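Niltance tightens rules for hand-held gripper recording

Niltance has issued a revised working code for crews who record household tasks with hand-held grippers. The code takes effect in October and applies to all sites, including those run by its contractor Darneria.

Under the new text, a session may not begin until the operator has checked that the printed square marker on the tool is clean, flat and fully in view. Sessions are limited to 12 minutes, with 2 operators assigned to each room.
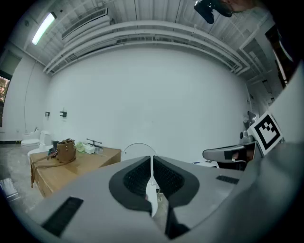
A hand-held gripper in use in a room fitted with toilets. The square marker is at right.

Personal belongings are covered for the first time. Bags and similar items may stay in the work area if they are logged before recording starts — unlogged items mean the session is withheld from release. Bathroom layouts must be listed by fixture type, with conventional and tankless toilets entered separately.

"The old wording left too much to the crew on the day," said Kenna Mackay, who edited the code. "Two sites could record the same task and file it differently."

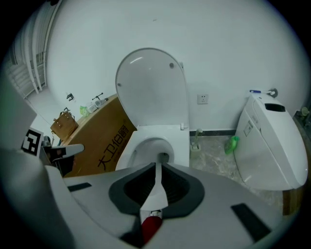 Gripper and marker in a room with two toilets, the one at right a tankless model.

Session logs must be kept for 96 weeks. Arnel Rivera of Darneria said the contractor would need 9 extra checklists, one for each room type. Comments on the draft annex close on Friday.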